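Celbridge Room Sorting Kit: Set-Up Guide

Section 4. Clearing the floor

Before you start, set the Celbridge basket on a flat floor, mesh side out, with nothing in it. Fit the liner if you bought one (part 2066). If you didn't, the basket will hold wrappers and tissue perfectly well and tea not at all.

1. Put the basket within arm's reach of the mess. The other side of the room is for people with better aim.
2. Move shoes, pets and anything you'd like to keep.
3. Empty all bottles at the sink and screw the caps back on.

CAUTION: Do not load the basket past 3000 grams. The rim will bow, and the Juhl clip-on lid will never forgive you.
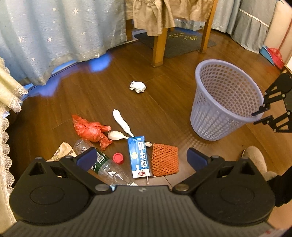

Sorting goes faster if you take the big, stiff items first. They line the bottom and leave gaps for the soft ones to sink into. With a floor like this one, start with the milk carton and the water bottle, then drop in the white spoon. Crumpled bags and tissue go last. Check near the bottle for its cap, particularly if you skipped step 3, as this household seems to have done.

4. Flatten cartons before loading.
5. Push foam fruit sleeves down the side. They spring back up if left on top.
6. Lift chair covers and look underneath.

NOTE: Slippers are not rubbish, whatever their condition. Temeck slipper racks are sold separately (part 970).

Wipe the basket with a damp cloth. For replacement feet, order part 69 from Hornthorpe Spares.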